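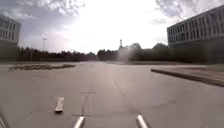

27 March 2020

Third evening on the assumptions reading. Sinéad Sheehan wants the draft of the Serkovo essay by May and has stopped asking how it's going, so I assume she knows.

Where I left it: the question is what the designers of a system think people are like, and whether you can read it off the system without asking them. Asking them is useless. Everyone who builds anything says they trust their users. Then you open the settings.

Went back through the two rule sets.

**Dridalow** (the neighborhood lending thing). No deposits, no ratings, no late fees. You borrow a ladder, you bring back a ladder. The founding note runs to 2,000 words and uses "community" the way other people use salt. The picture of the human being is that he is decent, a bit forgetful, and wants to be reminded kindly. The reminders are very kind. I got one myself and felt so well understood that I kept the drill another week.

**Tinoma** (same purpose, other end of town, in spirit anyway). Deposit up front, score out of 300, points off for lateness, more points off for disputing the points. The human being here is a raccoon with a login. But the founding note says almost the same things as Dridalow's, and I'd swear one paragraph is the same paragraph.

So stated view and built view come apart. That was the guess in the outline and I'm glad to see it, though two cases I picked myself are not much of a test. Sinéad's comment in the margin: "You found what you brought." Fair.

Problem I hit around dinner. I've been treating "lots of rules" as the pessimist's mark. Magalhães (the essay, the long one, not the short one everybody assigns) argues the reverse. Her line, as I read it: the pessimist about people can be a huge optimist about rule writers. Somebody has to set the 300 points, and whoever it was apparently doesn't need watching. A pessimist who meant it would put a score on the scorer. Went and looked. Tinoma has no appeals process. There's a form, and the form goes to the person who took off the points.

Dridalow isn't clean either. If everybody is good, then anyone who keeps the ladder must be ill or confused or badly reminded, and the plan for that is more reminders, written with more care. There's a page in the handbook on "re-welcoming." I read it twice and would prefer to be fined.

This suggests a grid instead of a line: what you think of users down one side, what you think of yourself across the top. Drew it. Three of the boxes fill up right away. The fourth (trusts users, doesn't trust self) I could only fill with my aunt, who ran a library for years and kept asking the borrowers whether the hours were stupid. They were, and she changed them.

Don't use the aunt. Or ask Sinéad about the aunt.

To do:

- Cut section 2 down. It has 60 footnotes and most of them are me clearing my throat.
- Reread the Magalhães ending. I may be giving her a better argument than she made.
- Find a real case for box four.
- Stop writing "human nature" as if I'd met it. Try "what they expect people to do" for a page and see what's lost – possibly nothing, in which case the title has to go too.
- Return drill.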